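Keep the Saucer

By Farzana Jadoon
15 March 2025

The cafe on the ground floor of our building stopped using saucers in July. The owner, Sérgio Vilela, told me the reason when I asked, and it was a fair one. Saucers chip, they fill up the dishwasher, and most people set them aside anyway. He had 70 of them in a cabinet and sold them to a man who runs a flea market stall. Coffee there now comes in a mug with a paper napkin under it.

I still go. The coffee is good and the stairs are short. But I think he made a mistake, and I think a lot of homes and offices have made the same one.

A saucer does several small jobs. It catches what slops over when you carry a full cup across a room. It gives you somewhere to put the spoon. It holds the tea bag, the sugar wrapper, the cookie. It keeps a hot base off a table that may not like heat. A mug on its own does none of this, so we buy other things to make up for it. At my office we have cork coasters, a spoon rest shaped like a leaf, a little dish for used tea bags, and a roll of paper towels that is always running out. All of that replaced one round piece of china that stacked neatly in the cabinet.

The spoon is the best argument. Give someone a mug of tea and a spoon, with no saucer, and watch where the spoon goes. It goes on the table and leaves a brown spot, or into the sink after a walk across the kitchen, or it stays in the cup, where it gets in the way every time you drink. With a saucer you can leave it in the cup while the tea is set down and take it out when you are ready, and there is a place for it the whole time. 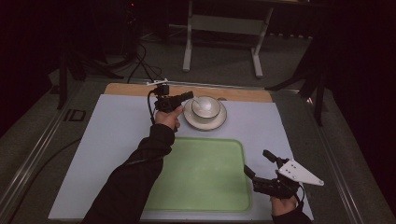
A cup and saucer with the spoon left in, and a light green tray in front.

The tray belongs in this discussion too, because people who have given up saucers often say they use a tray. A tray is useful. I own two and would not part with either. But a tray is for getting things from one room to another. Once you arrive, you take the cup off it, and the cup is back on the bare table. If you leave everything on the tray, each person has to lean over to the same spot to drink, and whatever spilled on the way is now sitting under all the cups. You pick yours up and it drips on your shirt. With a saucer under each cup, the spill stays with the cup that made it.

My neighbor Khairul Ismail disagrees with me on nearly all of this. He drinks from a big mug that his daughter gave him, and he says a teacup is empty before he has found his glasses. He also says saucers make a visit feel like an inspection. I understand that. My aunt had a set of 48 pieces that came out only for guests, and as children we were so afraid of breaking something that we asked for water. If that is what a saucer means to you, I can see why you would want a mug.

That is a problem with how the set was treated, though. A saucer kept behind glass for company is not much use to anyone. Mine are plain white, bought one at a time from thrift stores, and they don't all match the cups. When one chips I put it under a plant. They go in the dishwasher on the top rack, standing up in the narrow slots where nothing else fits well. I have heard people complain about the extra washing, and I don't find there is any to speak of. Most mornings the saucer needs a rinse. The table would have needed a wipe.

There is also the matter of size. A teacup with a saucer holds less than most mugs, and that is usually given as a mark against it. I drink my tea hot, and the last third of a large mug is cold by the time I reach it. For years I poured that last third down the sink and thought nothing of it. A smaller cup, filled a second time from the pot, stays hot to the end. It also means getting up from the desk once in a while, which my doctor would approve of.

Shagufta Afridi, who sits across from me at work, started bringing her own cup and saucer last year. She got some teasing for it. Then two other people brought theirs, and the leaf-shaped spoon rest has been moved to the windowsill, where it holds paper clips. I did not organize any of this and would not want to. People can drink out of whatever they like.

What I would ask is that anyone about to clear out a cabinet hold back a few. Keep four, or as many as there are people in the house. Put them on the same shelf as the cups, at a height you can reach without a stool, and use them for a week with ordinary tea on an ordinary table. If you still find them a nuisance, the thrift store will take them.

I have said most of this to Sérgio across the counter. He says the flea market man still has a box of them, and that I am welcome to go and buy one and bring it in. I probably will.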